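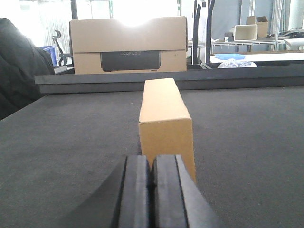 Long narrow box at the wrist camera, a bigger box behind the rail.

Equipment wish list, what would you buy first?
Started by itziar_p, 14/02/2022

Hello all, and thank you to everyone who sent suggestions. We have 800 pounds to spend before the money goes back into the general pot, and I'd love us to agree without the usual three weeks of messages! Goicoechea have quoted 733 for a spare gripper, delivery included, and 275 for a set of finger pads and the longer cables. You will have spotted that we can't have both. My own vote is the gripper, as a broken one leaves us with an arm and nothing to do with it.

rosalinda_a wrote:
Lovely to see this moving, Itziar, but I'm going to be a nuisance. A spare gripper may well sit in a drawer until October, whereas we go through pads all the time.

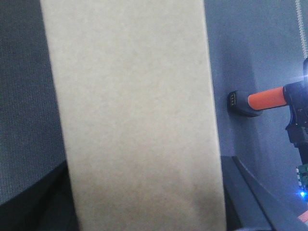 Flat cardboard is what wears my patience thin, and fresh pads would do more for me there than a whole second gripper. I'd take the 275 set now and put the rest towards a decent lamp, so we aren't at the mercy of the windows.

patricio_m wrote:
I'm with Itziar on this one, sorry Rosalinda. Pads we can buy out of petty cash, a few at a time – a gripper we can't. Do ask whether the price covers the mounting plate, though. It didn't when I bought from Furnent, and I was cross for a month.

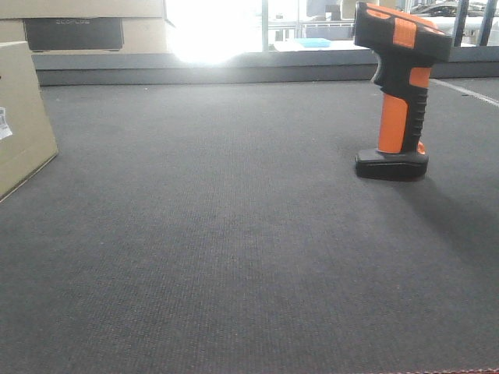
The orange and black tool upright on its base, side view.

If we mean to do more with shapes like that one, with a wide head over a narrow grip, I'd also like to know how far the new fingers open. It ought to be on the data sheet, and I'm happy to ring them and ask.

rosalinda_a wrote:
Fair point about petty cash, though I notice it's always my petty cash! Still pads first for me. Could we at least ask for a discount on the two together?

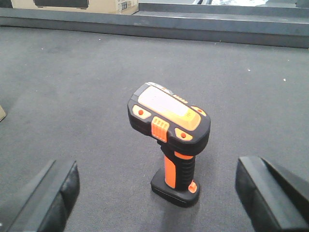 Noltora Robotics Club | Equipment and Spending

itziar_p wrote:
Yes, I'll ask about a joint price and about the plate, and Patricio, please do ring about the finger opening. I'll hold the order until we've heard back on all of it.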